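Small engine help › Fuel and ignition

Water pump engine starts, runs 15 seconds, then dies

Posted by Kobe Michiels in December
4 comments · Share

Hello everybody. I hope I put this in the correct section. English is not my first language, so please ask me if some part is not clear.

I have an old Prins water pump with a four-stroke engine, one cylinder, side valve. I use it to empty the ditch behind my shed when there is a lot of rain. It was standing since last winter with fuel in the tank, which I know now is a bad idea. In October I wanted to use it and it did not start at all, so I took the carburettor off and cleaned it. The bowl had a brown layer on the bottom that I could scratch with my nail. I removed the main jet, looked through it against the lamp, and cleaned it with a thin copper wire from an electrical cable. I also bought a new bowl gasket and a new spark plug.

Now it starts on the second or third pull with the choke closed. It runs nicely, maybe a little fast, for 15 seconds. Then the sound becomes uneven and it stops. If I wait four minutes it starts again and does exactly the same. If I do not wait, I can pull until my arm falls off and there is nothing.

What I have checked until now:

The spark is good when the engine is cold. I have not tested it directly after it dies, because I am alone and everything goes too quickly.

The air filter is clean. With the filter removed there is no difference.

The oil is on the correct level and fresh.

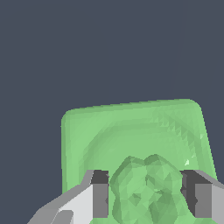 The tank I have emptied and rinsed two times. There was some rust in the first fuel that came out, in the second much less. The tap under the tank has a small glass cup with a sieve, and I cleaned this also. When I pull the hose off the carburettor and open the tap, the fuel comes out, but I cannot say if it is enough. What is enough? In the manual there is nothing about it. The manual is four pages, and two of them are about how to lift the pump.

My neighbour says it is the coil, because it stops when it gets warm. But 15 seconds is not warm, I think. A new coil for this pump is not cheap, so I do not want to buy it only to find out that he was wrong.

Thank you in advance for any idea.

Kobe

Kuldeep Yadav

Hello Kobe, your description is good and it makes the work easier for us.

I do not believe in the coil. A coil that fails from heat will normally let the engine run for ten or twenty minutes first, and afterwards it needs a long rest before the spark returns. Your engine runs for the same short time each time, and then it needs some minutes. For me this is an engine that burns the fuel that is in the bowl and then has to wait until the bowl is full again. So fuel is coming, but it comes too slowly.

There are three places where it can be held back, and I would look at them in this order, starting with the one that costs nothing.

First the tank cap. The cap has a very small hole or a small valve inside, so that air can go in when fuel goes out. If it is blocked by dirt, the fuel becomes slower and slower. Start the engine with the cap loose, only resting on the filler neck. Do this outside and on level ground, so that nothing is spilled on the exhaust. If the engine continues to run, you have found it. Soak the cap in carburettor cleaner and blow through it until you feel air.

Second the tap and the hose. Take the hose off at the carburettor, put it in a measuring jug, keep the tank cap loose, and open the tap. On a gravity tank of this size I want to see a continuous stream as thick as a knitting needle. If it drips, or if it begins as a stream and changes to drips, the problem is before the carburettor. There is often a second filter which people forget, a small plastic tube that stands up inside the tank, on top of the tap. You can only see it when the tap is unscrewed. With rust in the tank I would be surprised if this one is clean. Old hose can also become soft inside and close itself, while from the outside it looks perfect. I had this on a Grundness compressor and lost two evenings with it.

Third the float needle. If the jug test is good, then the fuel arrives at the carburettor but does not pass the needle seat. Remove the bowl, let the float hang, and open the tap for one moment with a cup underneath. The fuel must run freely. Lift the float with one finger and it must stop completely. If it runs badly with the float hanging, there is old varnish in the passage above the seat. Spray it from the inlet side with the needle removed, and wear glasses, because the spray comes back in your face. Check also that the float stands level when you hold the carburettor upside down. A float that was bent a little during cleaning will close too early, and the bowl never gets full.

One more thing. Please do not use copper wire in a jet again. Copper is soft, but so is brass, and a jet that is scratched bigger gives a rich mixture that you will be chasing for weeks. Use a bristle from a nylon brush, or only spray and air. It is possible that your jet is fine, so leave it for now. On many of these the size is stamped on the side. Mine says 136 and yours can be different, so read it before you order anything.

Try the cap first and write here what happens.
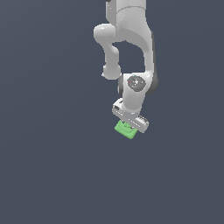

Robot arm with a small green block held beneath the gripper.

25 people found this helpful · Share

Haditham

coil. had the same on an inder generator, changed it, fixed. also use premium fuel

1 person found this helpful · Share

Comments

Kobe Michiels
Thank you both. I tried with the loose cap and it ran longer, but it still stopped. So I did the test with the jug. It started as a good stream, then became thin, and after a short time it was only drops, also with the cap completely removed. I understand now that this means it is before the carburettor. Tomorrow I will take the tap out of the tank. Is there a washer that I need to have new before I open it?

Kuldeep Yadav
Yes, there is normally a fibre or rubber washer between the tap and the tank, and it will very likely leak if you use it again. Measure the thread and buy two. Empty the tank first, also the last bit, by tilting it. And replace the hose at the same time, it is a small cost. The cap probably needs cleaning too, as you saw a difference.

Kobe Michiels
The tap is out. The plastic tube inside had a layer of rust mud around the lower half, and the mesh behind it was closed. I could not get it clean, so I ordered a new tap with filter, two washers and a piece of hose. The tank I filled with vinegar and a handful of small nuts (the metal ones), and I shook it until my wife asked me to do it somewhere else. After rinsing it looks much better inside, but there are still some brown spots in the corners.

Kuldeep Yadav
Rinse it again with water and a spoon of baking soda, otherwise the vinegar continues to work on the metal. Then dry it fully, with a hair dryer on the low position or near a radiator, and put a little fuel in it the same day — bare steel rusts very fast. For the brown spots I would not worry, but put a small inline filter in the new hose where you can see it. Choose one for gravity feed. The type for a fuel pump has finer paper and can give you exactly the same fault again. After the first hours of running, look in the glass cup.

This thread is closed to new replies.

Contact · Terms · Copyright of each post remains with its author · Back to top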